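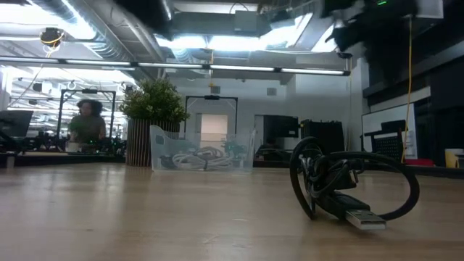 5. Recording examples for a pick-and-place task

Last updated: August

5.1 Before you start

This section covers recording with the two-arm Marty station. The station must be calibrated (Section 3) and the task must exist in Skallora. Set the episode limit to 35 seconds. Longer episodes are split on upload and have to be joined by hand.

5.2 Setting out the objects

1. Park both arms and wait for the status line to read IDLE.
2. Place the bin and the plant on the far half of the tabletop, inside the frame. They may stand close together. Leave the near half clear for the item to be picked.
3. Place the cable within reach of both grippers.
4. Start a preview in Skallora. Check that the bin opening and the whole cable show in the overhead view.

NOTE: Change the cable position and angle between episodes. A set recorded from one start position trains poorly, whatever its size. The Clanham set had 659 episodes from a single start position and was recorded again.

CAUTION: Keep hands outside the frame whenever the arms are enabled. The stop button cuts motor power and a raised arm will drop.

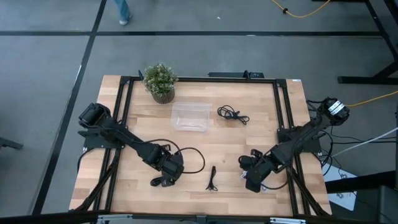
5.3 Recording an episode

1. Enable the arms and bring both grippers over the tabletop, clear of all objects.
2. Press RECORD. Hold still until the counter moves.
3. Move one arm at a time on the approach. Use the second arm only if the cable has to be turned or handed over.
4. Release the cable inside the bin, raise the gripper and press END.
5. Mark the episode KEEP, RETRY or FAIL.

Do not delete failed episodes. Nirnex uses them to train the success check. A missed grasp followed by a good one in the same episode is marked KEEP.

5.4 Set size

Record 400 KEEP episodes before the first training run. The reference set holds 1137, recorded by Cletus Okafor and Maarja Kazlauskienė on two stations. Enter the operator name for every session, as the two are weighted separately in training.

If the wrist cable pulls tight during a move, stop and see Section 7.2.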